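Payroll and VAT file check before the half-year return, with comments
Client: Dunero (short-stay rooms and laundry service)
Prepared by: Ailbhe Hennessy
Reviewed by: Kevin Ó Dubhghaill
Period checked: May to October. Check done in November.

1. Sales ledger agrees with the VAT control account
Result: OK
Comment: Difference of 4 euro, which comes from rounding on the card terminal reports. I left it in and wrote a note on the working paper.

2. Sales invoices carry all the required details
Result: Partly
Comment: I took 33 invoices from the ledger. On 6 of them the customer's VAT number is missing, all to the same customer, Temell. The invoices must be corrected and issued again before the return is sent. Please do not write the number by hand on the old copies, as was done last time.

3. Correct rate used for room income and for laundry income
Result: Not OK
Comment: The rooms and the laundry are on one line in the till report. The bookkeeper divides them at the end of the month by an estimate, and I could not find how the estimate was made. The till must have two separate buttons. Until this is done, the daily sheets should be kept, also the ones with pencil marks on them.
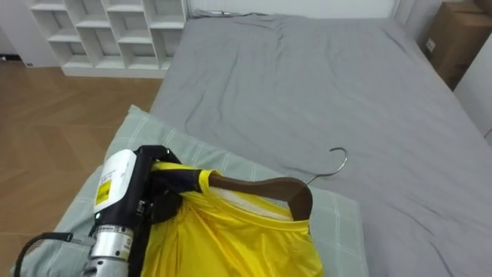 For the months already passed, I suggest to go back to the daily sheets and make the division again from there. It is slow work, but the sheets for May to August are complete and in good order. September I have not seen yet - it is possible that they are with Divunari, who did the bookkeeping until then.

4. Purchase invoices are addressed to the company
Result: Partly
Comment: One invoice from Chow, net amount 199 euro, is made out to the director in person. The VAT on it was deducted. Either we get a new invoice in the company name or the deduction goes out.

5. Payroll tax agrees with the payslips
Result: OK
Comment: All months agree. The holiday pay in August was taxed in the right month.

6. Benefits given to employees are recorded
Result: Not checked
Comment: I asked for the list of staff who use a room free of charge and it has not arrived. This point stays open.

7. Records are kept in a safe place and can be read
Result: OK
Comment: Paper files are in a locked cupboard. Some thermal receipts are already pale, so they should be scanned this month.

Reviewer's comment (K. Ó D.): I agree with points 2 and 3. For point 4, ask for the new invoice first and wait with the correction until Chow has answered. Point 6 must be closed before I sign.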